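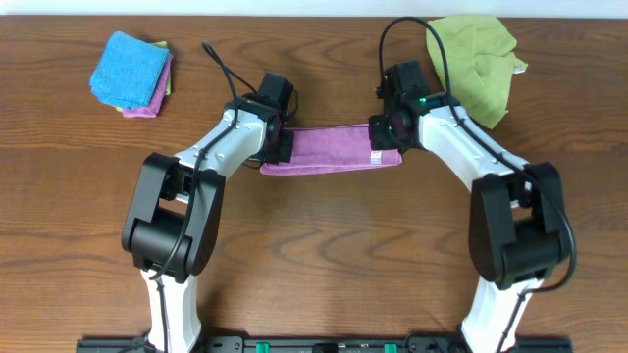 Sat 12 August

Towels again, mostly the purple ones. Second round of folding trials for the Pandance linen order, and I wanted to get the hand towels settled before the bath sheets arrive and take over the shelf. The long-standing question is how to start a fold so that the finished edge comes out square without going back to tug at the corners. Holding the towel at its left and right ends, as with the purple one on the brown table, gives a decent start. It keeps the width under control while you decide where the crease goes. The table itself has strong dark grain lines, and I have been using one of them as a straightedge, which works better than the chalk line I used last time. Chalk gets into the loops and stays there.

Stock on the shelf this morning: purple hand towels from Brenley, the gray ones from Kubíček, and the leftover white waffle pieces that came without a label. I did not touch the white ones. They have been through the dryer too many times and the edges have gone wavy, so anything I learn from them will be wrong for the new stock.

Method A, thirds lengthwise, then in half, then in half again. Good stack, sits flat, but the outer fold hides the hem on one side and shows it on the other. Jarmila minds this and I don't, but it's her shelf the order goes on. If the first third is brought in from the hem side every time, the hem ends up inside. You have to look for the hem before starting. On the purple towels it is the same color as the body and easy to miss, so I run a thumb along it.

Method B, half, half, thirds. Faster. The block comes out thicker at the folded end and the stack leans after five or six. Turning every second towel around fixes the lean but then the front of the stack shows open edges on alternate layers. Fine for a closet. Not fine for the open shelving Pandance has drawn.

Method C, half the long way, then roll. Tried it only because Štěpánka asked. The rolls hold if the last turn is tucked, and they look good in a basket. On a shelf they wander. They also take up more depth than the drawing allows. Dropped.

Settled on A for the hand towels, with the hem rule written on the card.

Notes on the cloth. The Brenley towels have a flat woven band near each short end. If a crease lands on the band it springs open again and no amount of pressing helps. Moving the crease a finger's width inward takes care of it. The Kubíček towels have no band but they are a little longer on one side than the other, all of them, in the same direction – must be how they were cut. I split the difference by matching the corners on the side that faces out and letting the other side do what it wants. The unevenness disappears inside the second fold.

Pressing: flat of the forearm, one pass, away from the body. Two passes made no difference I could see. Pressing with the heel of the hand leaves a dent in the pile that is still there after lunch.

Washing before folding. I had put this off and should not have. The new purple towels straight from the carton are stiff from the finish and they fold beautifully, like card. After one wash they are softer and thicker and the same fold gives a taller stack. The shelf spacing Pandance sent was evidently worked out from unwashed towels. After washing, a stack of 11 touches the shelf above and the top one drags when you pull it out. Taking one towel off clears it. So either they accept ten to a stack or they move the shelf pegs up one hole. I have written to them with both options and said I would pick the pegs.

First wash was done without softener. Purple lint everywhere in the filter, very little after the second wash. No color on the white rag I put in with them. I will repeat this with a warmer cycle, because the laundry they use runs hotter than ours.

The full order is 2,000 hand towels and 463 bath sheets. At the pace I was keeping by the end of the afternoon the hand towels are not a problem. The bath sheets may be. They are too wide to fold across the small table without one end dropping off, and once an end drops the weight pulls the first crease out of line. Either we clear the long bench or we push two tables together and put a sheet over the joint. I would like to try the bench first. It needs the sewing machine moved and the pattern boxes taken down to the store, so I'm not starting that alone.

Card text for the folding station, as it stands:

Find the hem. Lay the towel out flat with the hem side nearest you. Smooth from the middle toward the ends. Bring the near third over, then the far third on top. Check the band – no crease on the band. Half. Half again. One press. Folded edge to the front of the shelf.

Jarmila read it and asked for a drawing of the first step. She is right that "near third" means nothing until you've seen it done. I made a pencil sketch, and it is pinned by the window for now. It wants redrawing larger, with the hem as a heavy line.

Ties. Pandance wants bundles for delivery tied in some way that isn't plastic. I tried the cotton tape from the Nutau sample box and the plain paper band. The paper band is neat and it tears as soon as two bundles rub together in the carton. Cotton tape holds, but it has to be tied with the knot underneath or it marks the bundle above. A wider tape might mark less. Nutau list a wider one in natural and in black. Asked for a meter of the natural. Black next to purple looked nearly the same under the lamp when I held up a scrap, and I would rather people could find the tape to undo it.

Cartons: 18 bundles to a carton if they go in on edge, with the folded edges up. Laid flat they fit as well but the bottom layer comes out squashed, and the corners I spent the morning on are gone. On edge, then. A sheet of tissue down each side so the tape doesn't snag on the staples.

Small things:

The table needs wiping before the gray towels go on it. Purple lint shows on gray and does not brush off.

Two of the Brenley towels have pulled loops near the hem. Set aside in the blue tray, not to be sent. I'll write to Brenley once the whole carton has been gone through, so it is one letter.

The scale is reading heavy again. I weighed the same towel three times and got three answers. Not using it for anything until Štěpánka has had a look.

If anybody takes the purple towels for drying mugs, please take the white waffle ones, which are there for that.

To do next: warmer wash on a fresh set, measure stack height again after the second and third wash, clear the bench with Jarmila, fold one bath sheet by method A and see whether thirds even make sense at that width. My guess is they'll want quarters, with the edges brought in to the center and then closed like a book. I did that at home with a sheet of similar size and the front came out clean, though the middle needed a second smoothing.

Also ask Pandance whether the order is still to be split, with part of it held here until December. If so the folded ones can't sit on the open shelf all that time. They'll need covering, and the creases will be set hard by then – worth leaving one stack under a cloth from today to see what a few weeks does to it. I've put one on the top shelf, left side, with the date on a slip.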